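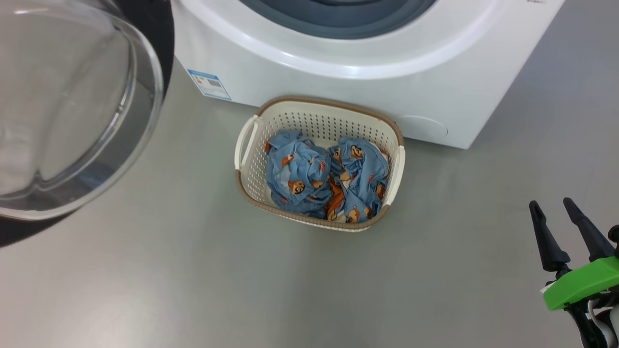 Progress report: household handling demonstrations, laundry task set
Prepared for Weltex by Sumathi Lobo, Dornamville site
Reporting period ending December

1. Status

Collection for the laundry task set is running at the Dornamville site and is on schedule against the revised plan. The kitchen and tidying sets are closed and were handed over in the previous period. Laundry is the last of the household sets under the current agreement. No change to the budget is requested.

The main points for Weltex are the change to how an episode is started and ended, the result of the second labelling check, and a decision we need on fabric variety. These are covered in sections 3, 4 and 6.

2. Scope of the task set

The set covers moving laundry between a basket on the floor and a front-loading washer. It is divided into four tasks: opening and closing the washer door, loading from the basket, unloading to the basket, and moving the basket clear of the door. Detergent handling and control panel use were taken out of scope at the start of the period, as agreed with Jitendra Solanki.

Each episode is driven by a trained operator from the teleoperation station. We record the head view, the joint positions, the gripper opening and the operator's commands on a common clock. A short text instruction is attached to each episode before it is run, so that the operator is following the same words the model will later be given.

3. Collection

Operators work in blocks of 30 episodes, with a break and a calibration check between blocks. The check was previously done once at the start of the day. Kuo-hua Liao moved it to every block after finding that the wrist offset drifted enough over a morning to affect grasps near the drum opening. Episodes recorded before the change have been corrected from the logs where the logs allowed it. The rest have been flagged and left out of the training split, but remain in the archive.

Start and end conditions were also tightened. An episode now starts with the gripper open and clear of both the basket and the machine, and ends with the gripper back in that state. Under the earlier rule, operators could stop as soon as the last item was released, and the learned policy tended to stall at the same point with the arm still over the basket. The new ending adds a few seconds to each recording. Early training runs by the Kurup group show less stalling, although they have not yet compared the two rules on equal amounts of data.

Basket position is varied by hand between episodes, using a printed list of placements. The list includes placements close against the base of the washer, which operators find slow because the open door limits the approach from one side. Several operators asked for these to be dropped. We have kept them in. Users will put baskets there, and the loading task is of little value if it works only with the basket pulled well back.

4. Labelling and quality

Labelling is done by Inby under the existing order. Each episode is marked with the start and end of every grasp, the item handled, and an outcome of success, partial or fail. Partial was added this period for cases where an item reaches the drum but part of it hangs over the gasket.

Pavithra Iyengar ran the second labelling check on a random sample drawn across all four tasks. Agreement on grasp times was good. Agreement on outcome was poor for loading, mainly because the two labellers read the word "inside" differently. The guide has been rewritten to say that an item is inside only if the door could be closed without touching it. The sample was relabelled under the new wording and 57 episodes changed outcome, most of them from success to partial. Inby is applying the new wording to the full set at no added cost.

We are keeping failed episodes, with the fail label, provided that the recording is complete. Episodes stopped by a fault in the station or the network are deleted.

5. Problems

Item counts. When items are bunched together in the basket, neither the operator nor the labeller can always tell how many there are from the head view. This is worst with patterned fabric, where folds are hard to separate from the print. Operators now enter the count when the basket is filled, and the labeller works from that number.

Door glass. Reflections in the washer door vary with the time of day. Blinds were tried and made the light too uniform for our purposes, so they have been taken down. The time of recording is now stored with each episode so that the training groups can balance on it.

Gripper wear. The finger tips lose grip on thin cotton with use. We replaced 2 sets this period and have spares on hand for the next. Replacement is logged against the episode number.

Staffing. One operator left in the middle of the period. Vimala Salian has trained a replacement, whose first blocks are being held back until they have been reviewed.

6. Decision needed

The present stock of fabric is heavy on bedding and printed cotton, and light on knitwear, towels and small items such as socks. We can either finish the set with the present stock and note the limit in the data sheet, or buy further stock and extend collection by 3 weeks. The extension can be met from the unspent travel line. We recommend the extension. A reply by the Friday call would let us place the order before the supplier's holiday shutdown.

7. Next period

Complete the unloading task, which is the furthest behind.
Finish relabelling of loading outcomes and release the revised split to Kurup.
Run the comparison of old and new end conditions on matched data.
Record a small held-out set on a second washer with the door hinged on the opposite side. The machine has been ordered and will go in the adjoining bay.
Draft the data sheet for the full household collection and send it to Weltex for comment.

Questions on sections 3 and 5 should go to Kuo-hua Liao, and on section 4 to Pavithra Iyengar.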